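Drying and Storing Bath Towels

Updated 8/13/18 by Nkechi Okafor

Towels that smell sour after one use are usually holding detergent residue. Cut the detergent dose by half and run a second rinse. Fabric softener coats the loops and lowers absorbency; leave it out for towels.

Load size
Fill the drum no more than two-thirds full. Wash dark colors separately for the first 2 cycles, in cold water.

Line drying
Snap each towel hard by the short edge before hanging. Fold 2 inches over the line and pin at both corners. Indoors, leave 13 inches between rails. Cotton dried in still air comes out stiff; ten minutes in the dryer on low heat restores most of the pile.

Machine drying
Medium heat. Remove when the hems are dry to the touch, as the hems are the last part to dry. Clean the lint screen after every load of towels.

Folding
Work on a clear, flat surface at waist height. Hold the towel by its opposite edges, lower it to the table and smooth it from the center outward. Fold lengthwise in thirds, then in half. Place on the shelf with the fold facing out.
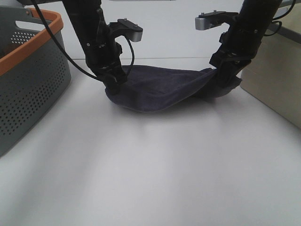 Shelf storage
Shelves should be 18 inches deep for full-size bath towels. Put clean towels at the bottom of the stack and take from the top. Leave the closet door open for an hour after restocking. Replace cedar blocks each September.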